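Clunine College Opens Workstation Refurbishment Course to Second Group

Clunine Technical College has opened a second group of its evening course in workstation repair and refurbishment, following strong demand for places in the spring. The course is taught in the electronics workshop on the lower floor of the Pelkonen Building and is open to enrolled students and to adult residents of the district.

Participants work on retired office and engineering computers donated by local employers. The largest donation to date came from the logistics firm Wulance, which transferred 52 machines to the college in March. Each machine is checked on arrival, its storage drives are removed and wiped under the college's data policy, and the remaining parts are inspected before any decision is made on reuse.

"Students often arrive knowing how to replace a memory module and little else," said Carolina Vieira, head of the electronics program. "We want them to be comfortable with a full-size board – sockets, slots, cooling and all – and to know when a part should be left alone."
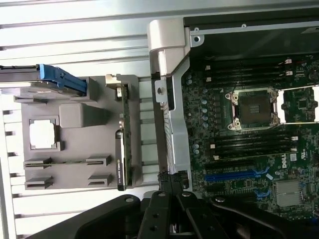

An opened Dell computer with its processor socket empty and a cover in place. Black memory slots lie above and below the socket.

Early sessions deal with safe handling, static protection and the care of processor sockets, whose contacts are easily damaged. Students then move on to memory, expansion cards and power supplies. Later sessions cover diagnosis, reassembly and the written record that accompanies every finished machine. Jouko Kemppainen, senior instructor, has prepared a revised handbook for the new group, with added chapters on heatsinks and on older expansion slots.

Finished computers are passed to Tavari, the regional lending service, which places them with schools and community centers. Machines that cannot be repaired are taken apart for spares – the remainder goes to a licensed recycler.

The course fee is $290, which includes the handbook and use of all tools. Two reduced-fee places are reserved for applicants who are out of work. Classes begin at 6 p.m. in the workshop, and applications are accepted at the college's main office until the end of September.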